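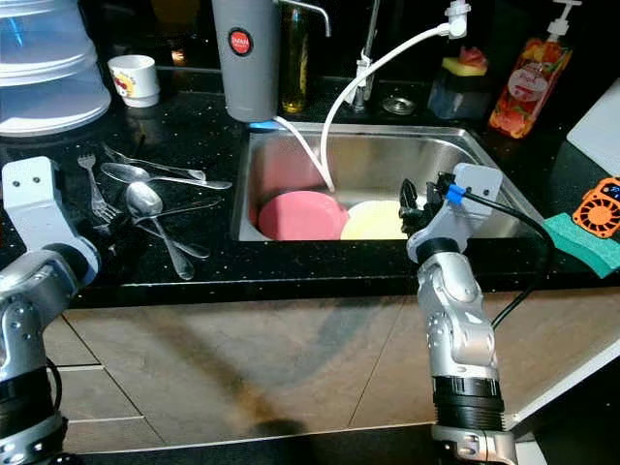
What dish-washing robots have taught me about my own sink

If you've been reading this page for a while, you know I'll take a kitchen tip from anywhere – my aunt, the back of a soap bottle, the man who fixed my faucet. This month's batch comes from a robot study. My friend Tineke Segers works on the Nemdale project, where they teach a two-armed robot to do the dishes, and she let me read the write-up over a long weekend. I'd expected to skip most of it (I'm no engineer!), but I kept stopping to go and try things at my own counter.

The question they asked was a simple one. If you want a robot to pick a plate up out of a sink, is it better to give it a lot of practice with the dishes always in the same spot, or less practice with everything shifted a little each time? They ran it both ways. One group of lessons kept the plates put. The other, with only 43 lessons in it, let them lean and overlap however they liked, much as they do at my house after supper.

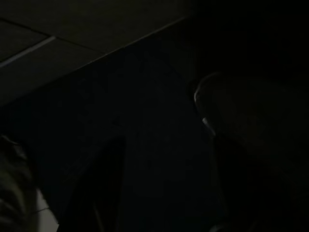 The mixed-up lessons won, and by a good margin. Out of the same number of tries, the robot trained on tidy plates got 2 into the rack for every 4 the other one managed. Tineke says the trouble was nearly always the rim. A flat plate gives a gripper very little to hold, and a robot that has only ever met a plate in one position goes looking for the edge where it used to be. Well, so do I, when I'm washing up half asleep.

They also tried it with a camera at the wrist as well as the one up at the head. The head camera takes in the whole counter, and the wrist one is for the last little bit, when the fingers are coming in close. It helped most in good light and hardly at all in poor light, so the write-up has a whole section on lamps that I read twice.

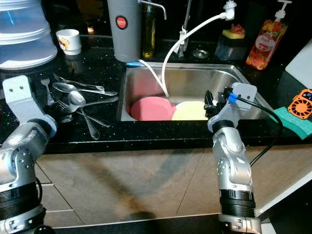 Tips I've borrowed for my own kitchen

Lean your plates. A plate lying flat on the bottom of the basin is hard to get your fingers under, especially with soapy hands. Prop one against the wall of the sink and let the next one rest on it, and the rims come right up to meet you.

Keep the forks and spoons out of the basin until the plates are done. I put mine on the counter to the left, in a heap, and wash them last in one go.

Park your sponge on the side of the hand that uses it. Mine lived behind the faucet for years and dripped down my sleeve every time I reached for it.
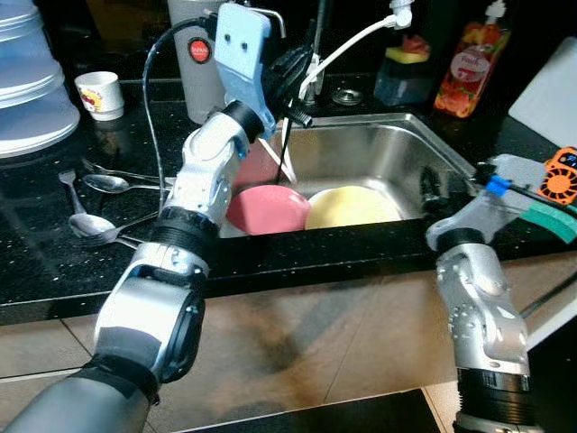 Think about the hose or spout, too. If you have one that hangs down into the sink, swing it out of the way before you start lifting anything out. Tineke's colleague Warrick Tipoki went through the failed tries one by one, and a fair few were snags on the way up, with the grip itself perfectly fine.

And see to your light. Stand where you normally wash and look for your own shadow. I moved a little clip lamp over to the other side of the window, and I'm catching egg on the forks that I'd have missed before.

Tineke's group will be trying bowls and glasses in October, and I've asked her to send me that one as well. If any of you have a good trick for getting stacked glasses apart, do write in – I've had two stuck together since Easter.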